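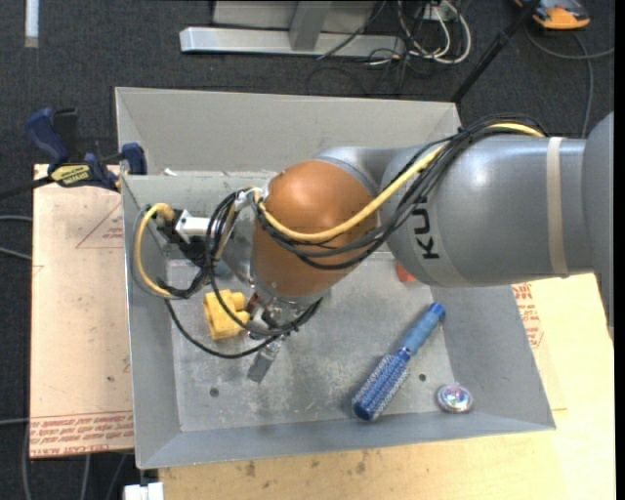
The Skatus 700 in grey, with a brush and a few other bits in it.

Skatus 700 Open Metal Bin

Product code: 644
Colour: grey
Width across the top: 700 mm
Sold by: Jidix

I've been selling storage for a long time and I still get a bit soppy about a good plain bin. The Skatus 700 is the one I point people to when they ring up and say they've got "stuff" and nowhere to put it (I love those calls, by the way, keep them coming!). It's a big, open-topped metal bin with sloping sides and a flat floor, so you can see what's in there and get a hand to it without rummaging about up to your shoulder.

The slope is the bit I like best. Straight-sided boxes drive me up the wall when I'm after something small that has slid into the corner, and with this one there's more room for your knuckles. The back wall stands tall too, so you can shove it up against a bench or a shelf and chuck things in from the front.

Now, the finish. It's metal and it'll mark. Mine has scratches all over the floor and darker patches as well, and I've grown rather fond of them. If you want something that stays shiny, have a look at the Jasex range, though you'll pay more and I think you'll end up worrying about it. There are two small round holes in the floor, so please don't order it for holding water, and if you're keeping tiny screws in it, put them in a tub first. I learnt that one on my knees with a torch.

What do people keep in it? Brushes, mostly, and hand tools, dog toys, balls of string, whatever's been living on the worktop. Kulsoom Rizvi on our orders desk has one by her back door for gardening odds and ends, and she's bought a second for the shed. We've sent out 2,302 of them so far and the returns pile is tiny.

Cleaning is easy. Tip everything out, go round with a stiff brush, wipe with a damp cloth and dry it properly before you fill it again. I wouldn't use wire wool, it only adds to the scratches.

It can carry over 20 kg, but do get somebody on the other end if you're moving it full. The edges are tidy enough for bare hands, although I'd still wear gloves on the stairs.

The smaller Bajwa bin is out of stock until September. If you'd like to know when it's back, or you're ordering several of the 700s and want them on one delivery, ask for Daniyal Sethi and he'll sort you out.

Page updated 9 May 2025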